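12 shares · 4 comments

4. Results: what people reach for when the light goes

The part of this study we were most excited to run was the low-light diary. Phone reviews test night modes on skylines and street signs, but our participants in Vurnunmont were asked to do something much plainer: keep taking the pictures they would have taken anyway, all through November, and let us see which camera mode they used. We ended up with 3968 photos from 132 people, and it is a wonderful pile of material!

The first surprise was how rarely night mode was picked by hand. Of all the photos taken after sunset, 1055 were shot with the phone's automatic setting left alone, even on handsets where the dedicated mode sits one swipe away. People who did switch tended to do it once, early in the evening, and then forget they had (several diaries mention finding it still on at breakfast). 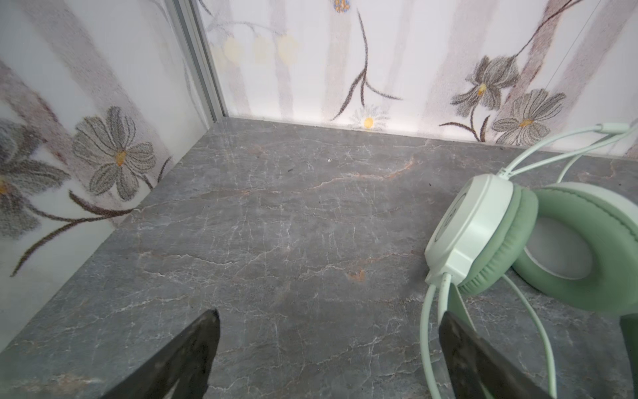

A participant from the Arroyo group wrote in the margin of the diary that the mode was fine but the wait was the trouble, and that three seconds of holding still is a long time when a child is about to blow out candles. We heard versions of this again and again, and it changed how we read the numbers. Shutter delay came up in the diaries far more often than grain, color or sharpness, which are the things we had built our rating sheet to measure.

We then compared the two processing apps. Stillico merges a long burst into one bright picture; Kultska merges fewer shots and leaves the shadows dark. Going in, we fully expected the brighter results to win. In the side-by-side ratings they did, and by a wide margin, when raters had never seen the place in question. When the rater had taken the photo, the preference flipped toward Kultska. "It looks like the evening did" is a typical comment, and we think it deserves a study of its own.

Zoom was a smaller story, but a fun one. Only 144 photos used it after dark, nearly all of them of the moon, and almost every one was deleted within the day. We kept them in the totals because the deletion log is so clear about what people hoped for and didn't get.

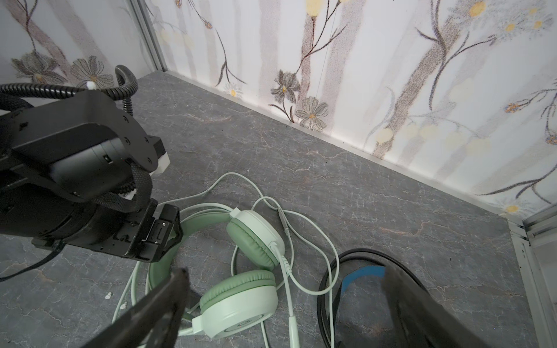 Figure 1. Black robotic arm with a ribbed cable hose; gripper fingers in the foreground.

None of this says that night modes are poor. Both apps did very well on still subjects, and the ratings for parked cars and storefronts were the highest in the whole set. The gap opens up with anything that moves, and pets were the hardest case by far. Section 5 looks at those photos separately, split by shutter delay and by whether the phone was held or propped up.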